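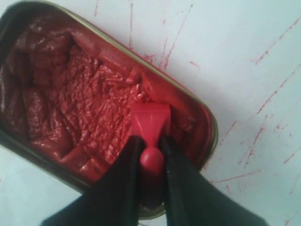
Filed under: Screen Studies / Documentary and Public Debate

3 June 2019
By the Kistel Media Research Group

4. Direct claims in trailers for issue documentaries

4.1 Material

The sample consists of 32 trailers for feature-length documentaries on contested public matters, all released on the streaming service Pluvix. A title was included if its catalogue entry placed it under politics, justice or society and if the trailer had been published before the film itself became available. Trailers cut for television broadcast were left out, as were teasers with no spoken or written language. Where a distributor had issued several versions, the earliest was used. Later versions often carry review quotations and festival laurels, and these would have been coded as claims made by a third party.

Each trailer was transcribed in full. Spoken words and on-screen text were kept in separate columns, with a time code for each entry. Text that repeated the spoken line word for word was marked as a duplicate and counted once. Catalogue summaries were collected on the day the trailer was transcribed. The service revises its summaries without notice, and in several cases the wording had changed by the time a second coder returned to the page.

4.2 Coding of claims

A claim was defined as any statement that assigns a cause, a motive or a responsibility to a named or clearly implied party. Statements of fact without such an assignment (a date, a place, the outcome of a trial) were coded as background. Questions were coded separately. This category proved necessary at an early stage of the work: a question put by a narrator over footage of a public event often does the same work as a claim, but it leaves the answer to the viewer, and distributors appear to treat it as carrying less legal risk.

Three coders worked independently on the complete set. Disagreements were settled in discussion, and the original codes were kept so that agreement could be calculated on the unrevised data. Most disagreements concerned the voice of the claim. In a trailer, a sentence spoken by an interview subject may be lifted from its original setting and laid over unrelated footage, with no caption giving the speaker's name. Two coders tended to assign such sentences to the film; the third assigned them to the speaker. The rule finally adopted follows the image. If the speaker is seen while speaking, or is named on screen within the same sentence, the claim belongs to the speaker. In all other cases it belongs to the film.

This rule has a known weakness. It assigns more claims to the film in trailers that are cut quickly, and quick cutting is partly a matter of house style. The Utico releases in the sample are edited at a noticeably faster pace than the remainder, and their share of film-voiced claims should be read with this in mind. An alternative rule based on the sound mix was tried in the pilot and dropped, as the coders could not apply it consistently to music-heavy passages.

4.3 Placement of the central claim

For each trailer the coders identified a central claim, meaning the one that most closely matches the catalogue summary. In 13 of the trailers the central claim is made outright and in the voice of the film. In the others it is carried by an interview subject, put as a question, or left to the summary alone.

Outright claims are placed late. They tend to follow a passage of background and at least one opposing voice, usually drawn from news audio. The opposing voice is seldom identified and is rarely allowed to finish a sentence. Its function within the trailer seems to be to establish that a dispute exists. Where the claim takes the form of a question, the order is less fixed, and in several trailers the question opens the piece and returns as the title card.

Titles phrased as questions behave differently from questions in the narration. A question title commits the distributor to a dispute and allows the summary to remain neutral, and the summaries attached to such titles are shorter and contain fewer evaluative terms. Trailers under these titles also spend more time on background. Whether this reflects the preference of the filmmakers or the requirements of the platform cannot be settled from the trailers alone. Guidance documents issued to distributors were requested from Pluvix in April and had not been supplied when this section was completed.

4.4 Viewer response

The second part of the study used an online panel of around 500 adult viewers, recruited through the Ostermann panel and living in both urban and rural areas. Each respondent watched one trailer and was then asked to state, in one or two sentences, what the film would argue. Respondents who reported having already seen the film were routed to a separate questionnaire and are not included in the results reported in this section.

Answers were matched against the coded central claim by coders who had not seen the trailer in question. A match required the same cause or responsible party; tone and strength of wording were disregarded. Trailers with an outright claim produced the most consistent answers, as expected. Less expected was the result for trailers built on questions. Respondents rarely described these films as open inquiries. Most attributed a firm position to the film, and the position attributed was usually that of the last speaker heard before the title card, whether or not this speaker represented the view of the filmmakers.

The effect was stronger among respondents who had described themselves as following the matter closely. Such viewers wrote longer answers and often brought in names and events absent from the trailer. Their answers were coded on the same terms as the rest, but it is difficult to separate what they took from the trailer from what they already believed. A control group shown only the catalogue summary would have helped here. It was planned and then cut for reasons of cost.

No attempt was made to measure whether viewers changed their opinion. A single viewing of a short promotional piece is a poor basis for such a measure, and earlier work on campaign advertising gives little reason to expect an effect that a panel of this kind could detect.

4.5 Limits of the sample

All of the titles come from one service, and the selection reflects its licensing decisions. Self-distributed documentaries, which are often the most direct in their claims, are under-represented. The panel also watched the trailers in isolation. On the platform itself a trailer begins automatically when the viewer pauses on a title, frequently with the sound off, and on-screen text then carries most of the meaning. The separate columns described in 4.1 allow this condition to be approximated: if only on-screen text is considered, the number of trailers with an outright central claim falls and the number with a question rises. The comparison is set out in Table 3 of the supplementary material.

Kistel Media Research Group. All rights reserved. Contact | Back to top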